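Operators wanted for robot teaching sessions at Stoswood

Hi! I run the data side of a small project called Clellia, and I need a few more people to come and drive our robot arm. You steer it by hand, the arm does the job, and everything gets recorded so the learning system has good examples to copy. At the moment we're working on server hardware, mostly drive caddies, and I'd love to have two or three new operators settled in before December.

We have 1,748 usable examples so far and the model is still pretty clumsy around latches (so am I, some mornings). What it needs now is variety - different hands, different speeds, people who come at the slot from the left when I always come from the right. 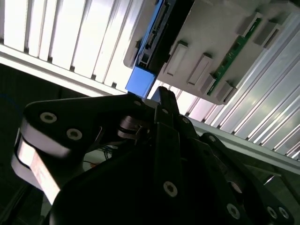 You don't need a robotics degree or any coding. The folks who've done best with us came from bike repair, sewing, dental labs and one very serious model train hobby. If you can stay patient while something refuses to line up by a hair, you'll be fine. Gaming experience helps a little, though it can make you rush!

A normal session goes like this:

You get a short list of tasks, say "bring the caddy up to the chassis" or "line it up with an empty bay."

You run each one from start to finish, then mark it good, bad or not sure. Please keep the bad ones. A fumble that you recover from is worth a lot to me, and I'd much prefer an honest "not sure" to a generous "good."

Between runs you move things a bit so that no two starts are the same. Then you go again, with a break whenever your wrists ask for one.

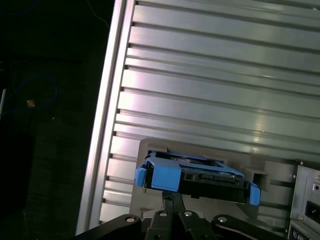

Pay and hours

Shifts are four hours, mornings or afternoons, and we pay $200 a shift. Your first two shifts are training and they're paid the same. I'm asking for at least two shifts a week, and past that we can work around school or another job. Anyone who reaches 900 accepted examples gets a $222 bonus on top.

Where

We're in the MacRitchie building, room 222, up one flight or take the elevator. Parking is free behind the loading dock. It can get chilly up there, so bring a sweater.

How to apply

Send a few lines to the Clellia jobs inbox by 5/10/23. Skip the cover letter - just tell me about something fiddly you've fixed or built, and which half of the day suits you. I answer everyone, usually within a couple of days.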